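Uniform and Gear Care at Home
Tips for Guard, Reserve and Active Members
By Genivaldo Frota

Drill weekend laundry piles up fast, and most of the damage to uniforms happens in the washer and dryer. These are the habits I have settled on after years of keeping two sets of everything ready in a small house.

Before the wash

Empty every pocket, including the pen slots on the sleeve. Remove name tapes, rank and patches that attach with hook and loop, and put them in a zippered mesh bag. Close the remaining fasteners so the hook side does not chew up the cloth around it. Turn trousers and coats inside out.

Check the care label before you do anything else. Flame-resistant uniforms have their own rules, and bleach and fabric softener are both off the list for them. Starch is out too.

Washing

Use cold or warm water on a gentle cycle, with a detergent that has no optical brighteners. Brighteners leave a residue that shows up under night vision equipment, and the package does not always say so on the front. I use Ondix powder, half the amount on the scoop. If the suds are still there after the rinse, run the rinse again.

Wash uniforms apart from towels and anything that sheds lint. PT shirts and shorts can go together in a separate load.

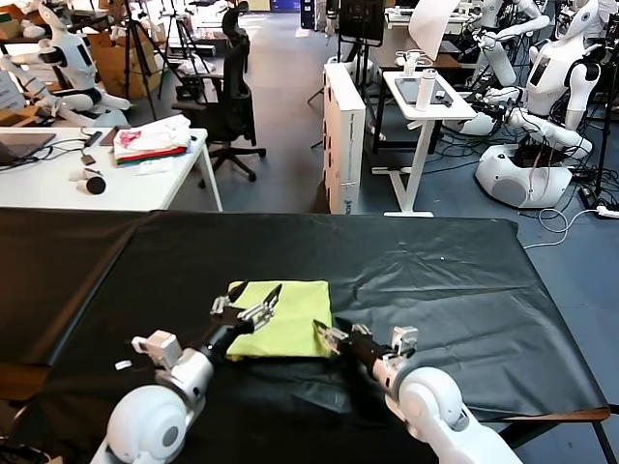 Stains should be treated the same day if you can manage it. For motor oil, work a little dish soap in with your fingers and leave it for 36 minutes or so long as it takes to eat supper. Do not scrub with a wire or stiff plastic brush. Weapon lubricant takes two rounds of the same treatment. Boot polish on a cuff is usually permanent, but rubbing alcohol on a white rag will lighten it.

Drying

Hang coats on a wide hanger while they are damp and smooth the pocket flaps by hand. Trousers go over a padded bar. If you have to use the dryer, set it on low and take things out before they are bone dry. High heat shrinks the inseam and sets any oil you missed.

Folding and storage

Clear a flat surface bigger than the garment. Lay the shirt out, smooth it from the collar down, fold the sides in and bring the hem up in thirds. T-shirts folded this way stand on edge in a drawer or footlocker, and you can pull one without disturbing the others.

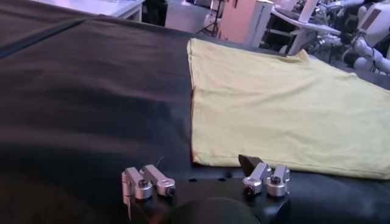 Packing the duffel

Heavy items go at the bottom - boots first, soles against the outside wall, with socks stuffed inside them. Rolled shirts fill the gaps. Keep one complete change of clothes in a waterproof bag at the top. I pack on Wednesday night, so there is still time to replace something before the weekend.

Put a packing list inside the lid of your footlocker. Mine has 3 columns: item, packed, came home. The last column has saved me more money than the other two.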